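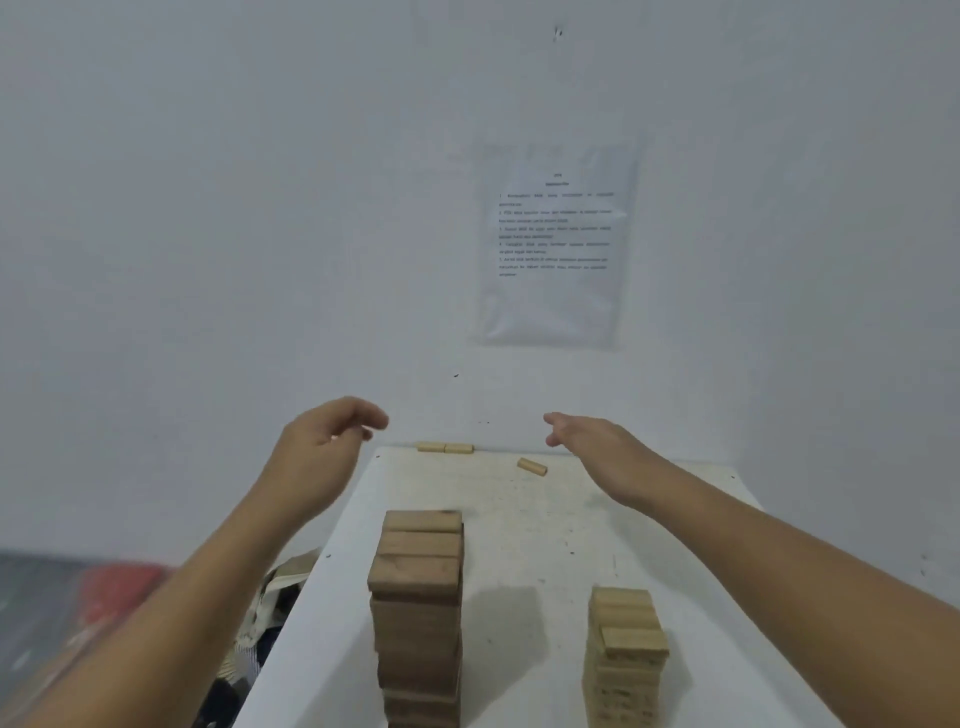 Rental Unit Turnover Checklist, Comments Included

Property: Sumness Court, upper unit
Inspected by: Soledad Trujillo
Month: February
Tenant status: moved out, keys returned (two door, one mailbox)

Mark each item OK, Fix, or Replace. Put the comment under the item, not on the back of the sheet.

1. Entry door and locks
Fix. Deadbolt turns but drags at the end of the throw. Strike plate needs to come over a hair. Door sweep OK. Peephole OK.

2. Smoke and carbon monoxide alarms
Replace one. Hall alarm is past the date on the back. Bedroom alarm and the carbon monoxide alarm both sounded on test. New batteries in all of them before the next tenant, even if the old ones test fine.

3. Electrical panel
OK. Cover closes, labels readable. The breaker marked "spare" runs the bathroom fan. Relabel it.

4. Outlets and switches
Fix. Kitchen outlet left of the sink did not trip on the test button. Do not rent with it like this. Mockus Electric has the work order. Cover plate cracked behind the bedroom door.

5. Water heater
OK. Temperature turned down to 120 at the last visit and still there. Relief valve pipe runs to the floor drain. No rust at the fittings. The pan under the tank had dust in it and nothing else.

6. Kitchen
Range: all burners light. Oven door gasket loose at one corner, push it back in and check again.
Anti-tip bracket: missing. Replace.
Hood filter: Replace. I soaked it once already and it's done.
Sink cabinet: old stain on the floor panel, dry to the touch. Look again at the next visit.

7. Bathroom
Fix. Toilet rocks. Shim it and see if that is enough before pulling it. Caulk along the tub has pulled away at the faucet end. Fan works, noisy.

8. Windows
Fix. Bedroom window won't stay up. Sesis Glass quoted $200 for the balance and labor, approved. All other windows open, close and lock. One screen torn.

9. Walls and ceilings
OK with touch-up. Nail holes in the living room, normal wear. Same white as the downstairs unit, there is most of a gallon in the storage closet. Stir it well, it sat all winter.

10. Floors
OK. Bedroom carpet cleaned. Transition strip at the bathroom has one screw standing up. I drove it down and it came back, so use a longer one.

11. Outside stairs and handrail
Fix first. Second baluster from the top is loose. Treads are sound. Light at the landing OK.

12. Heat
OK. Wall furnace came on at the thermostat and reached 74 in the living room. Filter changed. Service sticker is from Endow Heating and is still current.

Costs so far
Work approved, all items including the window: $1,415. Hall alarm, bracket and hood filter are not in that number. Anything that takes the extras over $1,000 needs a call to the owner before it is ordered.

Reinspection
Items 4 and 11 have to be closed before any showing. The rest can be done the same week. Initial each item when it is finished and leave this sheet in the kitchen drawer with the appliance manuals.

S.T.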